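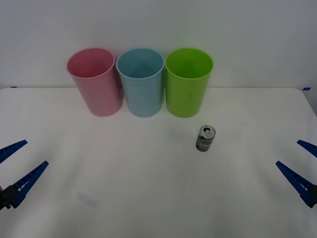 Wavstead Tabletop Ballot Box, 264 series

A lockable ballot box for party selection meetings, parish polls, student elections and hustings where votes are cast on paper. Made by Wavstead and supplied in the UK by Wekberg.

The box holds up to 1,000 single-folded A5 papers. The slot is in the lid and has a sliding cover, which can be sealed once voting closes. There are seal points at the front and on both sides. The lid lifts off completely for the count, so papers can be tipped out on to a table.

What you get
Box and lid
Two keys
5 numbered plastic seals
Card holder for the candidate's name, ward or polling district
Instruction sheet

Colours
Black, grey or white. Where two contests are held on the same day we suggest ordering a different colour for each, with matching ballot papers. Coloured lids are not available on this model.

Stacking and storage
Empty boxes nest inside one another with the lids off. Full boxes should not be stacked more than two high. Keep the keys apart from the box when it is moved between the polling place and the count.

Seals
Extra seals come in packs and are numbered in sequence. Write the numbers on your ballot paper account before the box leaves the room. Seals from the older Dinard range do not fit. Bech pull-tight seals do.

Larger meetings
If you expect a bigger turnout, the floor-standing Wavstead box takes 1,397 papers of the same size and has a wider slot. It uses the same seals but a different key.

Delivery and returns
Boxes held in stock are sent out on the next working day. Orders for a July ballot should reach us by the end of the month before. Unused boxes can be returned if the seals are still in their bag. We cannot take back boxes with printed labels.

Page updated March 11, 2022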